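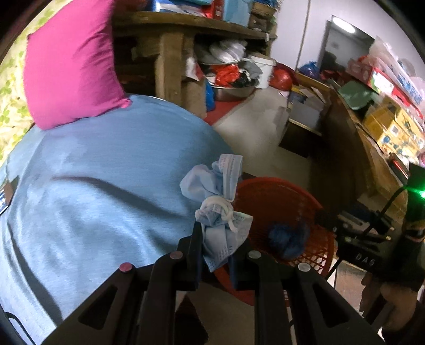 Home Posts Garden Kitchen About Me

I started cleaning out the hall closet on Thursday evening because I couldn't find a stamp, and if you have ever gone looking for a stamp in a hall closet you already know where my weekend went. By bedtime I had 13 grocery bags lined up down the hallway and was sitting on the floor reading the instruction booklet for a bread machine we gave away years ago (it made a very good raisin loaf, and I do still think about it).

We moved into this house in Nastthorpe with next to nothing, and I remember putting one umbrella in that closet and thinking how much room we had! Now there are five umbrellas, and two of them even open. There was a box of birthday candles, most of a croquet set, and a big envelope of letters from my old neighbor Baltasar Riquelme, who wrote to us for a long while after he moved to be near his daughter. I read every one of them, so that was Friday gone. He had a way of telling you about his tomatoes that made you feel you had been standing out there with him in the heat, and in one letter from July he goes on for three pages about a fence.

My rule, once I finally made one, was that anything I was keeping had to have a place to live by supper. I gave myself a limit of 100 things to keep, which sounded generous until I got to the buttons. I decided that a jar of buttons is one thing. You may decide differently at your house, but I slept fine.

The coats were the hard part. My mother's green wool one still has a peppermint in the pocket, and I put it right back on its hanger with the peppermint where it was. The rest went to the church sale, along with the croquet set, and I am trying not to wonder whether the missing mallet is in the garage.

I did find the stamps, by the way. They were in the kitchen drawer under the takeout menus, so tomorrow I'm finally mailing my sister's card, and after that I may take a look at the drawer.

310 views 5 comments Share this post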